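Introduction to Surface Protection and Furniture Care
Handout 3: Table surfaces, mats and covers
Course instructor: Nassoro Odera

Please read this handout before the practical class in January. The words you need for the test are explained in the text, so keep your own list of them.

1. Why surfaces get damaged

Most damage to a table comes slowly. A cup is moved every morning, a box is pulled over the same corner, a cleaner puts too much product on the cloth. After one year the owner sees a dull area and believes that the table was of bad quality. In the Plavham workshop we received 27 tables last season for repair, and in 20 of them the damage was only in the finish. The material under it was still good.

We speak of three kinds of damage in this course. Abrasion is when small hard particles rub the surface. Staining is when a liquid or a color goes into the finish. Heat marking is when a hot object changes the finish, and it often looks like a white ring or cloud.

2. Choosing a cover

A cover can be full or partial. A full cover hides the whole top and hangs over the sides. It protects well, but dust and water can stay under it for a long time, and people forget to look. A partial cover is a mat placed where the work is done. The free part of the table can be wiped each day.

Color is also a question of use. On a dark mat you will find white thread, chalk and light dust quickly. On a light mat you will find ink and metal dust. If your table is white and your mat is dark, you also see at once when the mat has moved from its place.

Before you buy, ask the seller if the back of the mat contains a softener that can go into paint or varnish. Some sellers do not know. In this case put a small piece on a hidden area, leave it for 3 weeks and then compare.

3. Placing the mat

Follow the same order each time.

Clean the table with a damp cloth and let it dry fully.

Unroll the mat with the top side down and leave it overnight, so that the ends do not rise.

Turn it over and lay it on the table. Leave a strip of table free at the front, where your arms rest and where you can lift the mat with your fingers.

Press from the middle to the outside with a flat hand and check that no corner stands up.
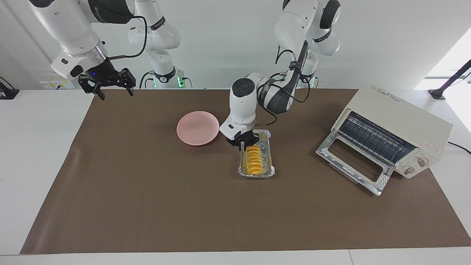
4. Cleaning and storage

Shake the mat outside once a week. Wash it with warm water and a little soap, and do not use the mat again before both sides are dry. For storage, roll it around a tube. A folded mat keeps the line of the fold.

Homework: choose one table at your home or work and write half a page on its damage, using the terms from part 1.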